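A segunda vida do concurso de talentos

Quando a Evia anunciou que "Palco Aberto" voltaria com uma nova temporada em outubro, a reação nas redes foi morna. O formato parecia gasto: cantores amadores, três jurados, uma plateia que aplaude quando a luz acende. A audiência vinha caindo e o canal tinha reduzido o orçamento duas vezes.

A nova temporada muda quase tudo. Saíram as audições gravadas em ginásios e entrou uma fase de oficina, em que os participantes passam 4 semanas preparando um único número. Dos 100 selecionados, 80 vão para casa antes da primeira transmissão ao vivo. Os demais chegam ao palco com arranjo, figurino e direção próprios.

A ideia é de Ohemaa Kpodo, produtora executiva contratada depois de um longo período no teatro musical. Ela diz que aceitou o convite com uma condição: o programa teria de mostrar o trabalho. "Eu via as temporadas antigas e não entendia como a pessoa tinha chegado àquela apresentação", conta. "A parte que me interessava ficava fora da tela."

A produtora Radix, que faz o programa para a Evia, alugou um galpão em Vidumstead e montou ali salas de ensaio, um estúdio de som e a cozinha onde o elenco almoça. As salas funcionam das oito da manhã às dez da noite. Os participantes podem sair quando quiserem, mas o telefone fica na portaria durante os ensaios. Houve reclamações na primeira semana, e a regra foi afrouxada para a hora do almoço.

O júri também encolheu. São agora 2 avaliadores fixos, e a terceira cadeira muda a cada programa. As notas deixaram de ser numéricas. Depois de cada apresentação, os jurados conversam com o participante por alguns minutos, sem trilha e sem contagem regressiva. Nos testes com público, esse trecho dividiu opiniões – parte da plateia achou lento, parte pediu que fosse maior. Kpodo manteve a duração original.

O voto do público continua, agora só pelo aplicativo do canal. A votação por mensagem de texto, que rendia dinheiro e processos, acabou. Cada conta vota uma vez por programa e o resultado sai na mesma noite.

O patrocínio principal ficou com a Petrauskas, fabricante de pianos digitais, que fornece os instrumentos das salas. O contrato vale por uma temporada. Na Evia, ninguém quis comentar o que acontece depois, e a própria Kpodo desconversa: prefere falar do cenário, uma arquibancada baixa que deixa o público a poucos passos do cantor.

Os primeiros episódios, dedicados à oficina, já estão montados. Falta fechar a ordem das apresentações ao vivo, que será sorteada diante do elenco.
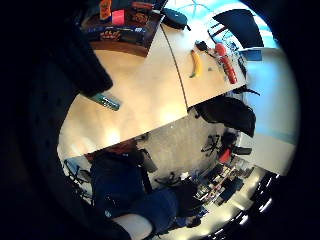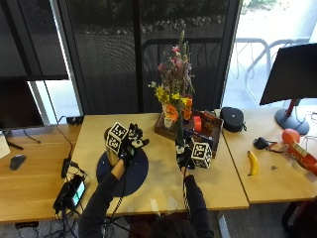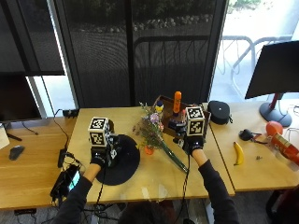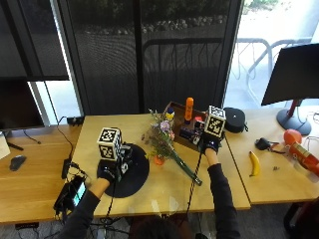 Quem pode votar na nova temporada?
Qualquer pessoa com conta no aplicativo da Evia, uma vez por programa. O voto por mensagem de texto não existe mais.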